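Call for participants – home humidity study

Wandel is looking for households in Nirnen and Bailly to take part in a study of damp in small bathrooms. The study starts in November and runs through the winter. Renters and owners can both apply.

What you will do

We will mail you two battery-powered sensors, one for the bathroom and one for the room or hallway next to it. Both stick to the wall with removable tape. They record temperature and humidity every 15 minutes and send the readings to us over your home internet. Once a week, on Sunday, you fill in a short form about showers, laundry and how often the window or fan was used.

For half of the study we will ask you to keep the bathroom door closed after showering. For the other half you leave it open. You will be told by email when to switch.
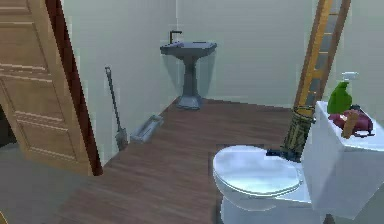 Small bathroom with a wood floor and the door open.

Who can apply

Your bathroom must have a shower or tub that is used at least four days a week. It can have a window, a fan, both or neither. We are especially short of homes with wood floors and homes built over stores. You need to be 18 or older and plan to stay at the same address until the end of the study. Homes with major repairs planned this winter can't be included.

Payment

Each household gets $100 when the sensors are mailed back – postage is paid. We have room for 400 households. If you leave early, you are paid for the weeks you completed.

How to apply

Fill in the sign-up form on the Wandel website or pick up a paper copy at the Gotunier library front desk. Please give your floor plan type if you know it. We reply to all applications by email.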